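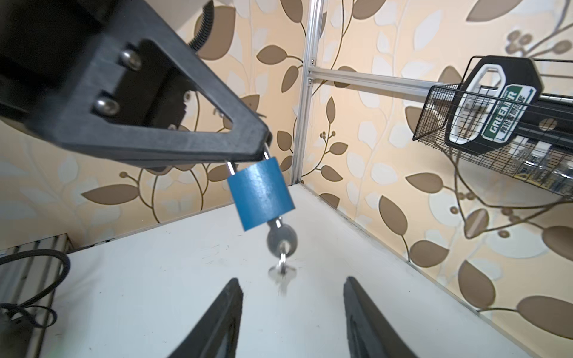
Medden Outdoors Forum > Sheds, Gates and Storage > Padlocks that survive a winter outside

gatepost_gus
October is my padlock month. Every year I go around the whole property, pull every lock off every gate, shed and box, and give them all a good going-over on the kitchen table before the cold comes in. I love this job way more than a person should! There's something so satisfying about a lock that was gritty and grumpy in the morning and snaps shut like new by lunch.

So I want to hear what everybody runs outdoors and how you keep them going. Brass? Steel? The ones with the rubber jacket? What do you put in the keyway? I have nine locks out in the weather right now and they're a total mix, bought one at a time over the years whenever I was standing in Vidmar Hardware and remembered I needed one. I'd like to get them all onto one key this winter if I can.

My current routine, for what it's worth:
Blow out the keyway with canned air.
Run a clean key in and out a bunch of times, wiping it on a rag each time.
Puff of graphite.
One drop of light oil where the shackle goes into the body.
Hang it back up keyway down.

Tell me what I'm doing wrong!

millpond_dee
Love this thread already. You're doing most of it right, but I'd drop the graphite. It's great in a dry indoor lock. Outside it picks up moisture and turns to a gray paste, and if anybody ever put oil in that lock before you, it turns to paste a whole lot faster. I switched to a dry PTFE spray and the difference on our pasture gate was like getting a new lock.

Brass for everything near water, by the way. We're right on Lake Zetel and plain steel bodies look terrible after one season.

tomcat_acres
Gotta disagree with Dee on the graphite. I've used it outdoors my whole adult life and never had a lock seize. The trick is using hardly any. People squeeze the tube like they're frosting a cake and then wonder why the pins stick. Little puff, work the key, done.

Agree on brass bodies though. Pretty too, once they go that dull honey color.

millpond_dee
How far are you from open water, Tomcat? I really do think that's the difference. We get fog off the lake every morning in fall and it gets into everything.

tomcat_acres
Okay, fair. I'm up on the ridge and it's bone dry up here. I'll give you the fog.

rusty_hasp
Can we talk about shackles? Everybody looks at the body and forgets the shackle is the part that's sticking out in the rain. Most brass padlocks have a steel shackle with plating on it, and once the plating wears where it rubs the hasp you get rust right there, and it runs down into the body. That's what kills them. A wipe of plain grease on the shackle legs twice a year and you're set. If you're shopping for something by the lake, look for one that says stainless shackle. It costs more and it's not quite as tough against a saw, but for a kayak box who cares.

Also please close your locks when you take them off the gate! I see them left hanging open on the chain all day with the hole for the shackle pointing at the sky. Rain goes straight in.

gatepost_gus
Guilty. I do that with the driveway one every single time I haul hay. Closing it on the chain from now on. 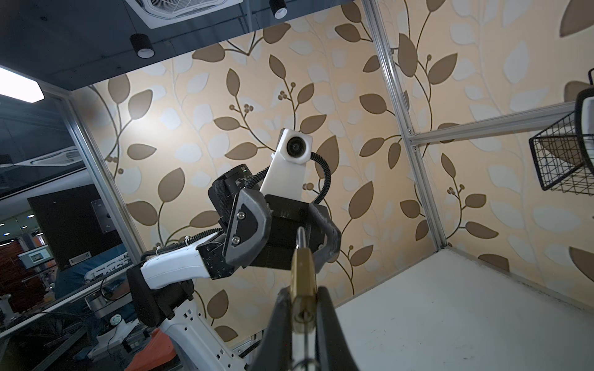
Brass padlock, shackle up, keyhole cylinder on the face

rusty_hasp
Good shape for cleaning, that way up. I squirt the shackle holes first, flip it over, and let everything drain out through the bottom overnight on a folded paper towel. You would not believe what comes out of a gate lock. I've had spider egg sacs, I've had what I'm pretty sure was most of a mud wasp nest.

peachtree_lin
Hi all, first post, I've been reading the fence threads for ages and finally made an account because this is exactly my problem! We rent unit 128 at the storage place past the fairgrounds and the lock froze solid last January. Stood there with a trunk full of holiday boxes and couldn't get in. My husband wanted to pour hot water from his thermos on it. Is that okay to do? I said no, he said yes, and we've been arguing about it ever since.

tomcat_acres
Welcome Lin! You win. Hot water opens it right now and then it freezes twice as hard the minute you walk away, because you just filled the lock with more water. Warm the key with a lighter or hold it in your fist for a while, slide it in, wait, repeat. Or a squirt of lock de-icer. Keep the de-icer in the house or your coat, never in the glove box of the car that's locked. Ask me how I know.

millpond_dee
Seconding all of that (look at us agreeing!). De-icer is mostly alcohol and it washes out whatever lubricant you had in there, so hit it again with the dry stuff once it warms up. And if the lock hangs where the wind blows at it, cut a flap from an old bike inner tube and screw it above the hasp so it drops over the front. Ugly as sin and it works beautifully.

peachtree_lin
Thank you both! I read this out loud at dinner. He says the thermos would have worked "in the moment." Going to try the inner tube thing on the garden shed too, we have a dead bike in there that's been waiting for a purpose.

fencerow_kit
I'm going to be the one to push back on the one-key idea from the first post. I did it. Had six locks keyed alike and it was heaven for one summer, and then I dropped the key in a creek with the only copy sitting in a jacket I'd given to the thrift store. Every gate, the well house, the feed room, all at once. If you have nine different locks and lose a key, you have one problem.

gatepost_gus
Oh no, the jacket! But isn't that more a case for extra copies? I was picturing one on my belt, one in the house, one with my sister.

fencerow_kit
Sure, and then you have copies floating around that open everything you own. I'd do two sets. Gates on one key, anything with tools or fuel in it on another. You can paint the bows with nail polish so you can tell them apart in the dark, or at least by flashlight.

rusty_hasp
Two sets is smart. Also, when you buy keyed alike, the code is usually printed on the package or stamped on the key. Write it down somewhere that isn't the key ring. My gate set is from Vidmar and they keep a card file at the counter, mine is filed under customer 2439, so when I wanted to add one to the set they just pulled the card and ordered it. Took a while to come in but it matched perfectly. Such a nice little shop for that kind of thing.

gatepost_gus
I had no idea they did that! I've been going in there forever and buying whatever's on the peg. Heading over Saturday.

hollumano_mike
Nobody has mentioned combination locks, so I will. Down at the Hollumano campground we put dial locks on all the firewood boxes and I'd never go back to keys for anything shared. No copies, no creek. You do have to spin the wheels with a bit of dry lube now and then or they get stiff, and you have to change the number every season or the whole county knows it.

tomcat_acres
I can't stand them. Try reading those tiny numbers with frost on them and your bifocals fogged up. And a cheap one can be opened by feel, my nephew did mine sitting on the tailgate eating a sandwich.

hollumano_mike
Cheap ones, yes. And I'm guarding firewood, Tomcat. If somebody works that hard for a bundle of split oak they can have it.

millpond_dee
Ha! Gus, for your driveway gate I'd look at one more thing, the length of the shackle. A long one is handy with thick chain, but all that open space is where a bar or bolt cutter goes. Get the shortest one that still closes without a fight in gloves. Try it in the store with your actual gloves on. They'll look at you funny, let them.

gatepost_gus
Bringing the gloves and a link of the chain. You people are the best. So my plan is two keyed sets, brass bodies, stainless shackle for the boat box, dry PTFE by the pond and I'm keeping my graphite for the barn, sorry Dee! Grease on the shackle legs. Flap over the north gate.

fencerow_kit
And a spare that isn't in a jacket.

rusty_hasp
One last thing on the grease, go easy if the gate is sandy. Wipe it on, then wipe it nearly all back off, you only want the film. I'm doing mine this weekend too, will report back on what falls out of the well house lock.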